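3.2 Refurbished computers in the household survey

The second part of the survey dealt with used computers. Respondents in Menbridge and Clatgate were asked whether anyone in the household had bought, been given or borrowed a second-hand desktop in the past two years, and what they knew about its history. Of the 218 households that returned a complete form, 35 had obtained at least one such machine. Most were bought from small repair shops. A few came through an employer, and the rest were passed on by relatives.

We had expected price to be the main concern. In the written comments it came second. Respondents wrote more often that they did not know what had been changed inside the computer before they received it. One wrote that the seller "said it had a new part but could not say which one." Another had kept the receipt, which listed the machine only as "PC, tested." Comments of this kind were more common in Clatgate, where the shops are smaller and paperwork is usually filled in by hand.

The question matters because buyers and sellers use the word "refurbished" in different ways. In interviews carried out by Nilmini Bandara, shop owners used it for anything from a cleaned case and a reset operating system to the replacement of the main components. The processor and memory are the parts most often changed, as both can be swapped without removing the motherboard from the case (Figure 4). Buyers tended to assume that the word implied a full check of every part, and several believed it was covered by a legal standard.
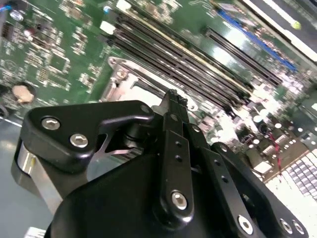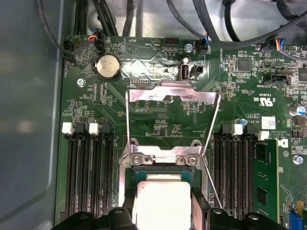 Figure 4. Desktop computer motherboards of the general type discussed in this section. The second picture includes a processor and the raised retention mechanism around the socket.

To see whether better paperwork would change these attitudes, we showed respondents two versions of a sales sheet for the same desktop. The short version gave the price, the age of the machine and the length of the warranty. The long version added a list of replaced parts, the date of each replacement and the name of the person who did the work. Respondents were then asked which computer they would choose if the one with the long sheet cost 50 dollars more.

A majority in both towns chose the long sheet. The preference was strongest among people who had owned a used computer before, and weakest among those who said they would ask a friend or relative to look at the machine anyway. Age made little difference once earlier ownership was taken into account. Household income had some effect in Menbridge but none that we could detect in Clatgate.

These answers should be read with care. Stating a preference on a form costs nothing, and the shops we visited reported that few customers ask for a parts list. Haberkorn's earlier work in Dernutholm found a similar gap between what buyers of used washing machines said they wanted and what they paid for at the counter. We return to this point in Section 5, where the survey answers are compared with sales records from the Lumbao exchange program.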